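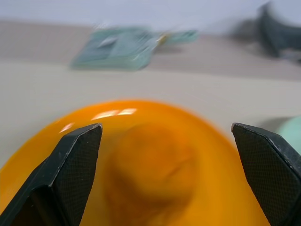

Friday, August 11, 2023

Woke up at five to the magpies going off and couldn't get back to sleep, so I finally sat down with the sourdough notebook and worked out what I've been doing wrong. Too much water! I'd been copying the quantities from that library book and the flour I get from Girnton just doesn't drink as much as whatever they use. Dropped it back a bit, gave it a decent knead (my wrists are still complaining) and left it under a tea towel on top of the hot water system.

Then the bus into town, which was late, and then the bank, which was shut for some training thing until ten. Killed time in the op shop next door and came out with a wool cardigan the colour of wet slate and a jigsaw of a lighthouse. The jigsaw is 1531 pieces, such an odd number, I can't work out if that's how it was made or if somebody's been counting what was left. Three dollars, so I don't mind either way.

Home by lunch. Toast, the last of the Ljungberg marmalade, and a long think about the kitchen.
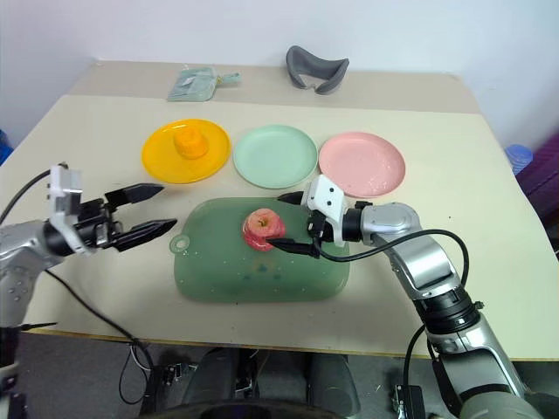 Pale green board, cream tabletop.

I've been going round and round on the colour for in there since May. Green keeps winning. I had the Cerden paint cards stuck up beside the window all week and the one I like at breakfast looks like hospital custard by teatime, so I've moved them across to the other wall to see if they behave any better over there. If they don't I'm going back to plain white and buying some nice curtains.

Bread went in at four. Smelled fantastic, rose sideways, split along one edge like an old boot. Ate it anyway with heaps of butter and it was easily the best crumb I've had so far, proper holes and everything. I reckon another fifteen minutes with the lid on would fix the top.

Rang the nursery about the lemon tree as well. They've got 18 in and they'll hold one for me until next weekend, as long as I bring the ute, and the ute needs a battery. Of course it does.
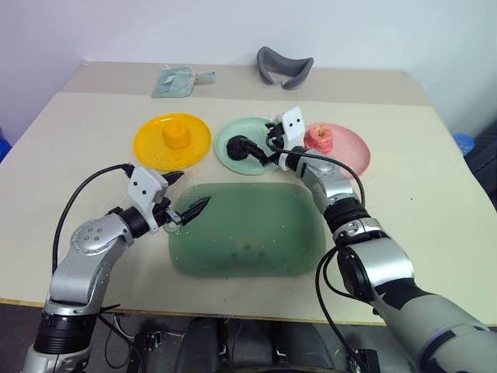

Things to do tomorrow

Battery for the ute, before the place shuts at noon.

Feed the starter! It's been sulking at the back of the fridge since I took some out for this loaf.

Ring Himari and ask if the winter pottery class still has a spot. I said in May I'd do it and then I chickened out, and I've been cross with myself ever since. Bowls first, I think, nothing with a handle.

Sew the loose button on the cardigan, air it on the line if the rain holds off.

Start the jigsaw, edges only, and then bed at a sensible hour.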